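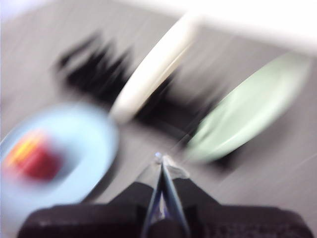 3 min read

Satti Table Items: data card

Version 2
Last updated: March 25, 2021
Maintainers: Asuka Oda, Ehsan Talpur
Contact for corrections: Zarmeena Naqvi

Summary

Satti Table Items is a collection of short recordings of everyday objects on a flat surface. The subject is small-scale table work: putting things on plates, taking them off again, moving plates, clearing up. The surface is gray and the plates are plain, including a round light blue one. Each recording comes with a one-line task text and an item list.

The collection contains 173 recordings. Version 1 was shared inside the Gernidik project only and should not be mixed with this release, as the item names changed between the two.

Contents

recordings/ one folder per recording
items.csv item names, colors and shape classes
tasks.csv task text for each recording
splits/ train and test lists
CHANGES.txt differences from version 1

Item naming

Items are named by color and general shape, for example "red block-like item". Brand and material are left out of the name even where the annotator knew them. Tahira Magsi wrote the naming rules and they apply to all files in this release.

Plates are named by rim color first. If the interior is a different shade, the second color goes in the notes column. A light blue plate with a darker blue interior is therefore listed as "plate, light blue", with "interior darker" in the notes.

An item resting on a plate gets its own row. The plate and the item are linked through the on_item field. Do not infer this link from the order of the rows - order has no meaning in items.csv.

Task text

Task texts are written as plain commands in lower case, without a final period. They fall into 4 groups:

place: put an item on a plate
remove: take an item off a plate
shift: move a plate with or without its contents
clear: leave the surface free of items

The text states the goal of the recording. It does not state whether the goal was reached. Use the outcome field for that, and treat blank values as unknown.

Annotation

Dineo Makhubela and Ehsan Talpur labeled the recordings using Erkness, our in-house labeling tool. Each annotator worked alone on a first pass, then the two sets were compared. Disagreements were mostly over color names (red against dark red, gray against pale gray) and were settled by picking the broader term.

Stills with heavy blur are kept and marked blur=1. Shape classes for blurred items are taken from a sharper still in the same recording when there is one. Otherwise the class is "unclear".

Known issues

Bright areas near the far edge of the surface can wash out completely. Color values sampled there are not reliable.
Items that are only partly in view have no size value.
The word "dish" still appears in more than 2 task texts. Read it as "plate".
The test list was drawn by recording, so the same plate can appear in both splits.

Use

Free for research and teaching. Cite as "Satti Table Items, version 2". Send corrections with the recording folder name and the row number in items.csv.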